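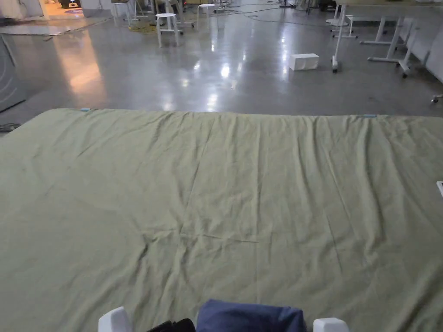

Get the fingers right first and the rest of the morning goes easier, Ursina Sutter told us over a very welcome cup of coffee in Perholm, and she repeated it at least once more before the cup was empty. She was talking about the hand-held grippers that the Pandura project uses at its bedding station, where people pick up, turn and lay out clothing by hand so that robots can later learn to do the same job.

We had come to hear about the robots, and we did hear a little about them, but it was the upkeep of that one station that took up most of our visit. It was rebuilt in November after a long run of slipped grips and dropped sleeves, and the crew has been fussing over it ever since, in the nicest sense of the word.

The station is a simple enough place to look at. There is a bed with a sage-green sheet, with small bits of blue along its far edge, and in front of it stands whoever is working, one gripper in each hand. Clothes go on the sheet, the fingers close on them, and everything the hands do is recorded. When it works you could watch it for a good while (we did!) and forget that there is any machinery to look after.

The trouble last fall was that the two grippers in a pair had drifted apart. The left one closed all the way when its trigger was pulled, and the right one stopped 2 millimeters short. That sounds like nothing at all, and with a thick towel it is nothing, but a thin shirt slides straight through a gap like that. People made up for it without noticing, squeezing harder and turning their wrists, and so a whole stretch of recordings showed a slightly odd way of holding a shirt. Those have been set aside while the team decides what can be kept.

The cure began with the finger bolts. They were taken out, cleaned and put back with a dab of thread locker from Vorkex, a small supplier that several workshops in town swear by, and tightened with the hand closed on a flat strip of metal so that both fingers met it evenly. The first try went wrong when one bolt was done up fully before its neighbor and pulled the finger sideways, and the whole hand had to come apart again after lunch. Now the bolts are brought up a little at a time, turn and turn about, and the person doing it is left in peace until the last one is in.

Next came the triggers. Each one is pulled and let go 20 times before the gripper is handed over, and whoever is checking it watches the reading on the laptop go down to closed and back up to open. If the number wanders, the gripper goes back to the bench and another one comes off the shelf. There was some grumbling at first about all that clicking early in the day, but it has become part of the background, like the fans. 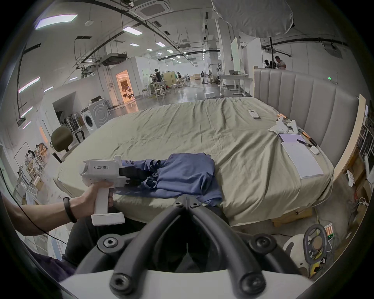
Could the cable not be run along the forearm, a reader by the name of Ateş wrote to us when we first mentioned the rebuild, and we were glad to be able to carry the question along. It has been tried, as it happens. A strap at the elbow kept the cable nicely out of the way of the clothes, but it tugged whenever somebody reached for the far side of the bed, and the plug at the gripper end took the strain. For now the cable trails off the tool with a generous loop of slack, and the plug is looked at every time the grippers change hands.

Labels have turned out to matter more than anybody would have guessed. The grippers are kept in numbered kits, and the hand is printed on the side as well, as you can read on the one marked "kit23 左手", the two characters meaning left hand. Before the rebuild it was quite possible to end up with a left from one kit and a right from another, each perfectly good, and each set up against a different partner. A pair now travels together, gets repaired together and is signed out together in the same notebook.

Cleaning is the least glamorous part and takes the most patience. Clothes shed, and lint gathers wherever two parts slide past each other. A soft dry brush does most of it. Oil is kept well away from the fingers, a lesson learned from one pale blouse that had to be thrown out, and the pads are wiped with a damp cloth and left to air before the covers go back on. The camera window gets its own cloth, kept in a bag with a zipper, and woe betide the person who uses it on a table.

Then there is the sheet, which we had taken for the one thing nobody needed to maintain. It gets pulled, leaned on and rumpled all day long. A little rumpling is fine and even welcome, as beds in real homes are seldom smooth, but the far edge is supposed to stay where it was in the morning so that one recording can be compared with the next. Every so often somebody walks around to the other side, tugs the cloth straight and presses the corners down again, and then the work carries on.

All of this goes on in a big shared hall with plenty of other things happening in it, and people pass through on errands of their own. The station has no fence and no door. The crew likes it that way, and says that a word across the room is quicker than any message when a spare bolt is needed. 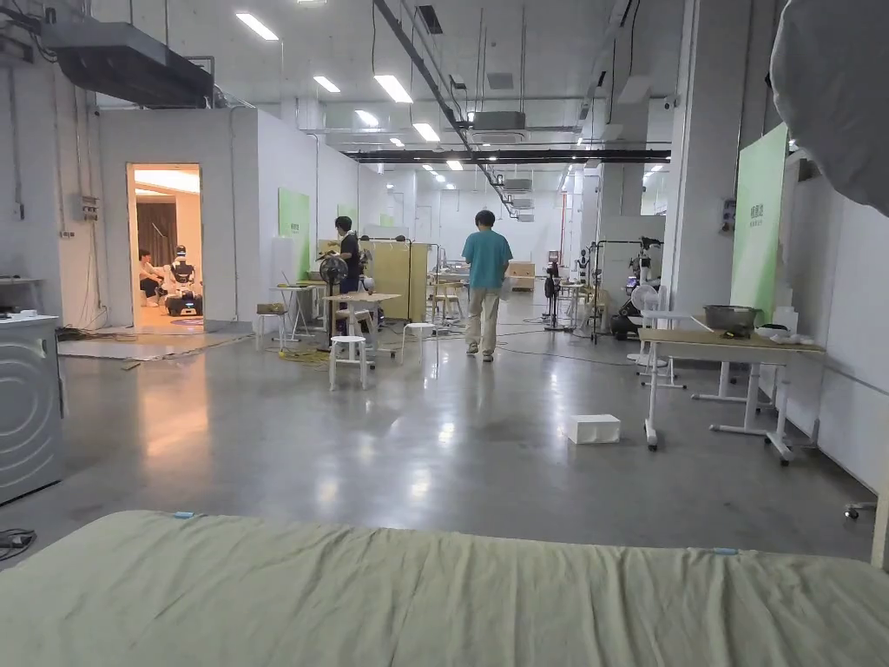
What has changed since November

The log for the bedding station now holds 111 entries, most of them a single line such as "left pad wiped" or "plug reseated, fine." Ursina reads through it at the end of each week with a pencil, and says the dull entries are the ones she likes best. Slipped grips still happen, mainly with silky linings, but when one does there is a record of when the tool was last opened and what was done to it.

The next job is to fit new finger pads across the board. The present ones are changed after 14 days of use, and a slightly softer kind is being tried on a single pair to see whether it can hold a lining without leaving a crease. It wears faster, so there may be some haggling over that. If the softer pads are kept, every pair will have to be closed on the metal strip and checked over again from the start, and a bench has already been cleared for it.

Readers who keep similar tools running and would like to compare notes are welcome to write to Pandura at its Perholm address. Ateş, your suggestion about the elbow strap has been passed on, together with your drawing, and it is pinned up above the bench.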